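Cómo preparar una demostración de montaje para la jornada de puertas abiertas

Esta guía recoge lo que hacemos en el taller de Zositz cuando vienen visitas a ver el robot trabajando con placas base. Sirve para grupos de hasta 13 personas.

1. Fije el chasis a la mesa y compruebe que no se mueve al empujarlo.
2. Aparte los cables de la zona de las ranuras de memoria.
3. Cargue el programa Keleck y baje la velocidad al 86 %.
4. Haga dos pasadas en vacío antes de abrir la puerta. 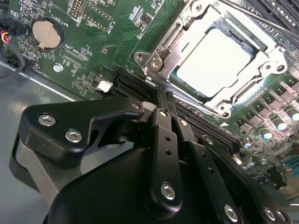 Durante la visita, una persona maneja el mando y otra habla con el público. Wichai Ruangrit suele explicar primero la aproximación a la placa y después el agarre - es el orden que menos preguntas deja a medias.

Si la pinza se desvía, pulse la parada, retírela a mano y repita desde el paso 3. No corrija la posición con el brazo en marcha.

Al terminar, guarde el registro en la carpeta Millus y apague el controlador.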